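How to register a practice organ for hymn playing

The steps below suit a small two-manual instrument such as the Wiegand at Grosterance, or any home console with a similar stop list. Allow 17 minutes for a first attempt.

1. Draw one 8-foot principal on the Great. Play the first line of the hymn on it alone and listen to the tenor part.

2. Add the 4-foot principal. If the room is dry, stop there for the opening verse.

3. On the Swell, draw an 8-foot flute and a 4-foot flute. Keep the box half open.

4. Draw a 16-foot bourdon in the pedal and couple the Great to it. The bass line should be clear but not heavy.

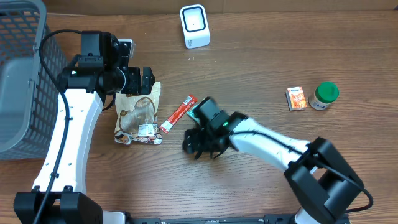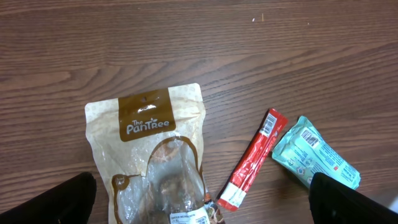
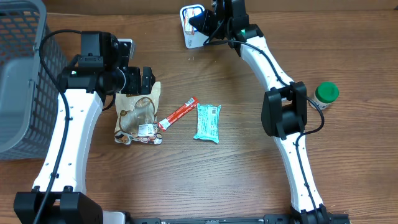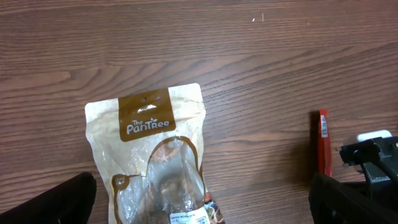 Snack packets on the wooden table.

5. Save this as general piston 2. On most consoles you hold Set and press the piston.

6. For the last verse, add the 2-foot and the mixture – leave the reed off until you have heard the mixture with people singing.

7. Play the whole hymn through, changing only between verses. Lift both hands for one full beat before each change.

Digital consoles running Liltora sound sets often have too much echo switched on. Turn it down before you judge the balance, then bring it back a little at a time.

Next: registering a quiet voluntary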